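Pikix bimanual kitchen sim pack, worth the license?
Forum: Simulation and Tools
Started Thursday, March 17, 2022

torque_ripple
Looking at the Pikix kitchen pack for humanoid upper body work. The quote for one seat came to $1,843 with 10 task scenes and updates through June. Has anybody run it for more than a demo? My main concern is hand contact on thin handles. The vendor page only shows box grasps.

gearlash33
Been on it since the second release. Contact is acceptable if you drop the solver step. At the default step the fingers sink into anything narrower than a mug. Scene files are readable text, so you can swap objects without going through their editor. Documentation is thin on joint limits.

sandbag_q
Disagree on "acceptable." We compared it with Sandatow on the same hand model and Pikix let the object creep in the grasp after a few seconds of hold. Sandatow held. Sandatow also costs more and has no kitchen assets to speak of, so you build your own.

gearlash33
Which friction model? If you left it on the simple cone you will get creep. Switch to elliptic and raise the torsional term. It's in the config, not in the GUI.

sandbag_q
Elliptic, torsional at the vendor value. I will retest with it raised, but a paid pack should ship with working numbers.

torque_ripple
How are the food objects? Single rigid meshes or something better?

mlab_starkville
Rigid meshes in our copy. Collision hulls are convex, so round items roll a bit too far. Fine for pick and place, poor for anything that depends on settling. We run it in Starkville on 2 machines and the rendering load is low. Here's a frame from the fruit and pan scene. 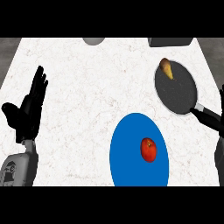
Fruit and pan scene, right hand at the pan handle, left hand open.

torque_ripple
Thanks. That is the kind of handle I meant. Are the fingers individually actuated, or is the grasp a scripted close?

mlab_starkville
Individually actuated in the API. The bundled teleop script maps them to one close command. You have to write your own mapping.

sandbag_q
Textures look decent, no argument. My objection is still the physics at that price.

gearlash33
Try the Doležal loader before paying. It reads the trial scenes and logs contact forces per finger, so you can check the creep yourself.

torque_ripple
Will do. I'll post force logs for the default and elliptic settings, same hold time for both.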